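Home Articles Site Visits Archive Contact
Search this site Enter keywords Go

Site visit: ventilation retrofits at the Skundham open house day

Posted 7/29/19
Print this page | E-mail this page

Two houses were open in Skundham this year, both retrofitted with balanced ventilation by Brannigan, a small mechanical contractor. I went to see the duct runs and the commissioning records. The event handout is mostly about insulation and windows and I have left those out except where they affect airflow.

The Darnton house is a two-story frame house of 1567 square feet on a full basement. The Skaststead house is a single-story slab house a short drive away, with no basement and a low attic. They make a useful pair. The contractor put the same model of heat recovery ventilator in each and had to route the ducts in completely different ways.

Darnton house: equipment

The unit hangs from the basement joists on four threaded rods with rubber isolators. Both outside connections are insulated flexible duct, pulled reasonably tight, with the vapor jacket taped at the collars. The intake hood is on the north wall and the exhaust hood is around the corner on the east wall. Separation between the two is generous. The intake is well above the snow line, but it faces the driveway, and I would have moved it farther along the wall given the choice.

Filter access is from the front and there is enough clear floor to swing the door all the way down. The condensate drain runs to the laundry standpipe through a trap made from a loop of clear tubing. The loop was full when I looked. A dry trap is the most common fault I find on these units, and clear tubing makes the check a matter of seconds.

Main trunks are rigid round metal, sealed with mastic at every joint including the adjustable elbows. Branches to the first floor are short. Branches to the second floor go up through a closet, which lost a strip of depth along the back wall. The chase is closed with a screwed panel so the balancing dampers behind it can still be reached. On many jobs those dampers disappear behind drywall and are never touched again.

Darnton house: exhaust points

There are three exhaust pickups: one in each bathroom and one in the kitchen. The kitchen pickup is a ceiling grille set well away from the range, with a washable mesh filter behind the face. The range has its own hood, ducted outside and not connected to the ventilator in any way.
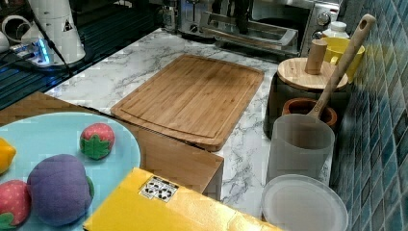
Measured flow at the kitchen grille was 33 cfm on the commissioning sheet. I took a reading with a small flow hood and got slightly less, which I put down to the mesh filter. It had a visible film on it. The sheet had been filled in with a new filter in place. The owners wash it when they think of it, and a note taped inside the basement unit's door gives an interval that they admit to missing.

The kitchen pickup runs continuously at low speed. A push-button timer by the hall door raises the whole system to high speed for a fixed period and then drops it back. There is a second timer in the upstairs bathroom. Neither button overrides the other; pressing the second while the first is running restarts the period. I asked whether this had caused any confusion and was told that guests sometimes take the buttons for light switches.

Noise is low. At low speed I could not hear the grilles over ordinary talk. At high speed the upstairs hall supply has a faint hiss, probably from a damper that is nearly closed. The second-floor branches are longer than the ones downstairs, and the contractor has throttled the nearest supply hard to push air to the far bedroom. A larger main to the second floor would have avoided this, but it would not have fit in the closet chase.

Return visitors from last April's tour will remember the basement as having a strong musty smell. It is gone, or was on the day. The owners also added a dehumidifier and regraded a flower bed along the south foundation, so the ventilator can't take all the credit.

Makeup air

The range hood was the weak point in the original plan. A blower test after the air sealing work showed the house had become tight enough for a large hood to pull the basement below the limit for the old water heater. The water heater has been replaced with a sealed-combustion model of 40 gallons. The hood was swapped for a smaller one at the same time. No makeup air damper was installed, and with those two changes I agree that none was needed.
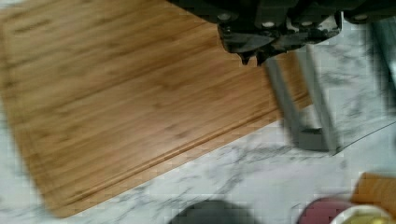
Bamboo cutting board on the kitchen counter, Darnton house.

Door undercuts are the transfer path between the bedrooms and the hall. They were trimmed after the new carpet went down, in the correct order for once. The primary bedroom has a pressure relief grille over the door as well, offset inside the wall to limit sound. With the door shut I measured almost no pressure difference at high speed.

Commissioning paperwork

Brannigan leaves a two-page record with each job. The first page lists design flow, measured flow and damper position for every grille. The second is a sketch of the duct layout with the cleanout points marked. Both pages were in a plastic sleeve on the side of the unit. The total supply and total exhaust on the Darnton sheet agree closely, and the dampers were at the positions written down. I can't say that of most houses I visit.

One omission: the sheet does not record the outdoor temperature or the wind on the day of the test. It should. The two outside hoods are on different walls, and a steady north wind will shift the balance.

Skaststead house

With no basement, the unit went into a utility closet off the back hall, on a wall bracket. Space is tight. The core can be removed, but only after the closet door is lifted off its hinges. The owner has done it twice and has marked the hinge pins with paint so they go back in the same way round.

Ducts run in a dropped ceiling over the hall, inside the thermal boundary, and this is the best decision in the house. The earlier proposal was to run them in the attic under blown insulation. The dropped section cost some ceiling height, and the hall feels lower than the rooms on each side of it, but there is no duct outside the conditioned space apart from the two short stubs to the hoods.

Flexible duct was used for the final connections to the grilles. Most are short and straight. One, to the small bedroom, makes a full turn back on itself behind a truss bearing point and is pinched in the bend. Its measured supply was 19 cfm, the lowest of any bedroom in the two houses. The sheet flags it, and a rigid elbow is on order.

The kitchen at Skaststead is open to the living room, and one exhaust grille serves both. It is closer to the range than I like.
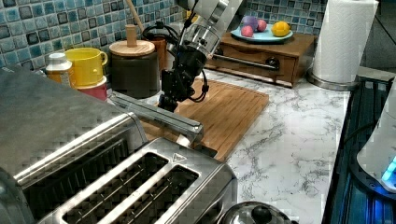 Grease is the concern with that position. The range hood here is a recirculating type with a charcoal filter, so the ceiling grille ends up handling whatever the hood lets through. The duct behind the grille was clean for the first few feet when the owner took the face off for us. Farther in there was a light deposit at the first elbow. There is a cleanout cap at that elbow, and it is shown on the sketch. An outside-vented hood would be the proper fix. The owner has a quote for it and has put it off until the siding is replaced.

Controls are simpler than at Darnton: one wall control with three speeds and a humidity setting. The humidity setting was turned off. In summer it had been driving the unit to high speed on damp days and bringing in more moisture than it removed, a known problem with this type of sensor when the outdoor air is the wetter of the two. The owner now sets the speed by hand and reports no condensation on the windows last winter.

Remarks on the tour itself

Groups were kept small enough to get into the mechanical spaces. The handout lists installed cost for the windows and insulation but gives only a combined figure for "mechanical," and I would like to see the ventilation work broken out next time. A duct diagram for each house would also help. I made my own from the commissioning sketches and will add them to this page once they are redrawn.

I did not get to the attic at Skaststead. The hatch had been sealed for the blower test and the owner did not want the gasket disturbed.

Print this page | E-mail this page
Previous visit Next visit Back to Site Visits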